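Best surface for a first long walk-and-jog with a running pushchair?

Posted by castel_plodder, Wed 27 May

Hello all! I'm getting back into running after a long break and I've been given a second-hand Kuruvex three-wheeler for the little one, who is 10 months and loves being outside. I've done a few short goes round the block, but the pavements by us are all dropped kerbs and tree roots and I spend more time steering than running.

What I'd love is a longer out-and-back, mostly flat, where I can get into a rhythm. Does the surface matter much, or will the big wheels cope with anything? And should the front wheel be locked or left to swivel? The manual that came with it is for a different model. I can drive up to half an hour from Castel.

3 replies

Werkia_Wanderer
230 posts

Oh, you are going to have such a good time! I pushed both of mine for years and still miss it.

Surface matters more than people expect. Air-filled tyres take the sting out of gravel, but you'll feel every bit of it in your wrists after a couple of miles, and the passenger gets a good shaking too. Go for smooth tarmac while you're both getting used to it. I'd look for a long straight stretch with grass at the side — somewhere to pull over for snacks, dropped hats and the inevitable sock hunt.

The old farm road out towards Werkia is my favourite. It's flat, it's quiet on weekday mornings and there's hardly any steering to do.

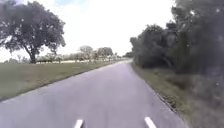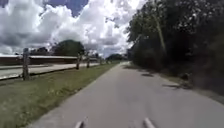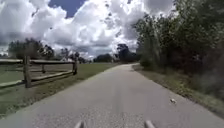 Smooth tarmac and greenery along the side, just the thing for a first proper run.

Getting set up

Lock the front wheel for running, always. Swivel is lovely round the shops, but at a jog one small stone can send the whole thing sideways. To turn with it locked, press down gently on the handlebar, lift the front a touch and swing it round. It feels daft for the first week and then you stop noticing.

Other bits I'd pass on:

Wear the wrist strap, even on the flat.
Check the tyres before you leave the house. Soft ones are horribly hard work.
Push with one hand and swap every few minutes so the other arm can swing.
Start with two minutes running, two walking, and forget about pace entirely.
Pack more snacks than seems sensible!

Kapoor
1,057 posts

Agree about locking the wheel. Before any of that, though, please check the age guidance for your exact model and have a word with your health visitor. Lots of makers give a minimum age for jogging that is higher than the one for walking, and it varies. The model number is often on a sticker on the lower frame, and you can usually download the right manual once you have it.

Also, if it's second-hand, squeeze the brake and try to push it. Mine had a stretched cable when I bought it. Cheap to fix, but I was glad I found out on my own drive.

castel_plodder

Thank you both, brilliant stuff. Found the sticker! Will read up and stick to brisk walking until I've checked the age thing. Hoping to be fit enough for the 10k in September.

bigwheels2

gravel is fine if you let a bit of air out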